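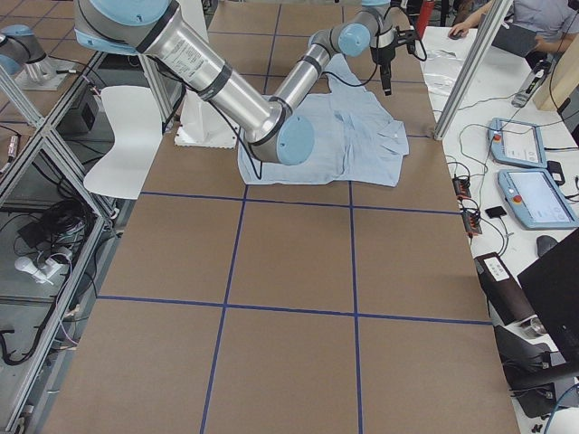 Blue button-up shirt on the taped table, arm overhead

Service advisor wanted at our Trastlow workshop

Last updated: March
2 min read

G'day, I'm Remzi. I run the front counter at Gezer Auto Service in Trastlow, and I'm after someone to share it with me. We've had a cracking year (logbook servicing mostly, plus brakes, batteries, air con and a growing pile of hybrids) and the phone has got to the point where I'm eating lunch with it wedged against my ear. So let's fix that!

The job is service advisor, full time, permanent. You'd be the first face people see when they drop the car off and the one who rings them when we've found something. Most of our customers don't know a control arm from a coat hanger and they shouldn't have to. I want somebody who can say "your rear pads have a few months left, here's the price, have a think" and leave it there. We don't do commission on the counter and we don't do scare tactics. If you've come from a place that made you push engine flushes on everyone, you'll find it pretty relaxing.

A normal day starts at 7 am with the early drop-offs, keys everywhere, somebody always in a hurry for the train. After that it's quoting, chasing parts, booking loan cars and walking out the back to ask the techs what they meant by their handwriting. We finish at 4. There's a late pick-up roster as well and you'd do 2 of those a month, paid at overtime rates. 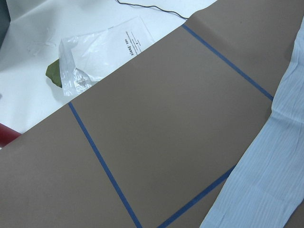 Blue tape lines on brown paper

What I'd love you to have:

A current driver's licence, manual please, as you'll be moving customers' cars around the yard.
Some time on a service counter, in spare parts, or on the tools and ready to get off them. Keen people from hospitality or retail are welcome too, I came out of a bakery myself.
Decent typing. Our booking system is called Brerka and it's a bit of an old goat, but you'll have the hang of it in a couple of weeks.
Patience on the phone, especially with insurers.

You don't need a trade certificate. If you've got one, tell me, and it'll be reflected in the pay.

We're a team of 10, counting Hagos Feyisa, our workshop manager, who'll be in the interview with me. He'll ask how you'd explain a failed roadworthy to someone who needs the car that afternoon. There's no trick to it, he just likes hearing how people talk. Uniform and boots are on us, parking is free, and you get servicing on your own car at cost (parts only, and you can't jump the queue, sorry). We also have a smaller shop over in Usau and you might cover the counter there when someone's on leave. Travel's paid if you do. 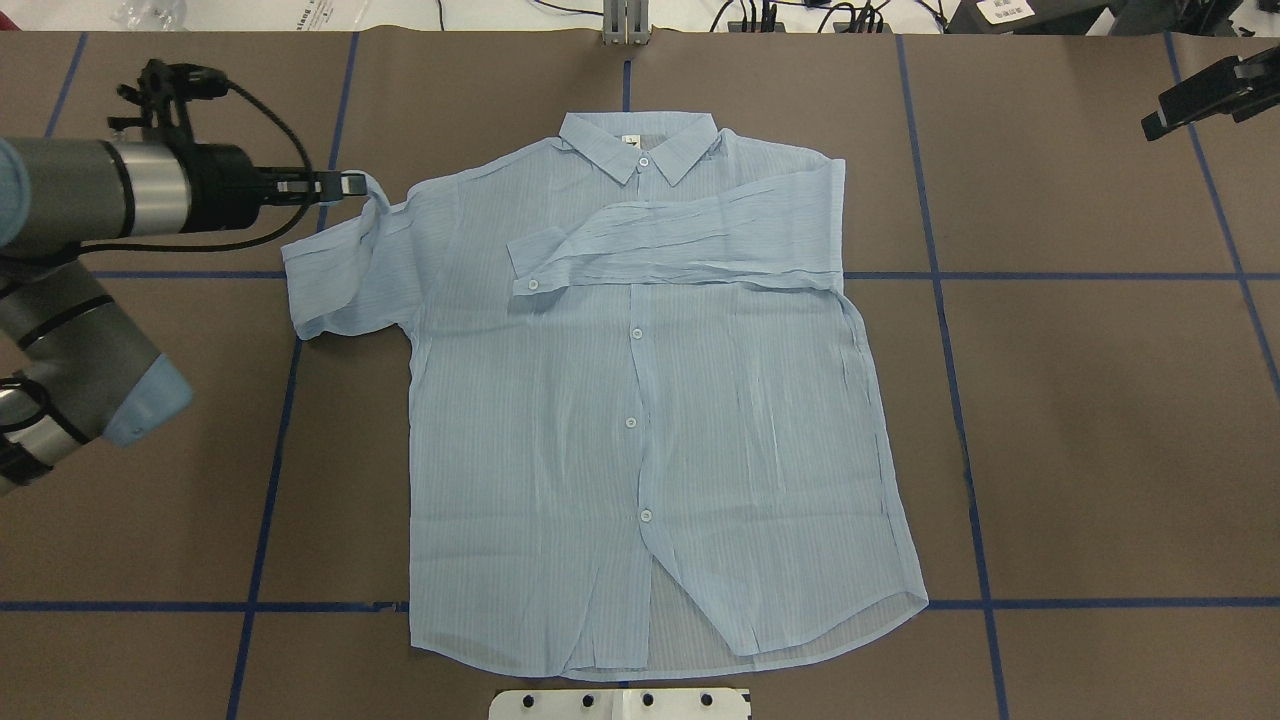

Shirt laid out collar up, one sleeve folded across the chest

To apply, send me your resume and a few lines about yourself, or drop in and ask for Remzi. After 10 am is best, when the morning rush has cleared. No need for a fancy cover letter. Do tell me what you drive and what's wrong with it, I always want to know.

I'll ring everyone who applies, including the ones who miss out. We'd like you started by the end of April but I can wait a bit for someone who has to give notice.

Related
Apprentice light vehicle technician, Trastlow
Casual yard and loan car driver, Usau
What's included in a logbook service?
How to book a roadworthy inspection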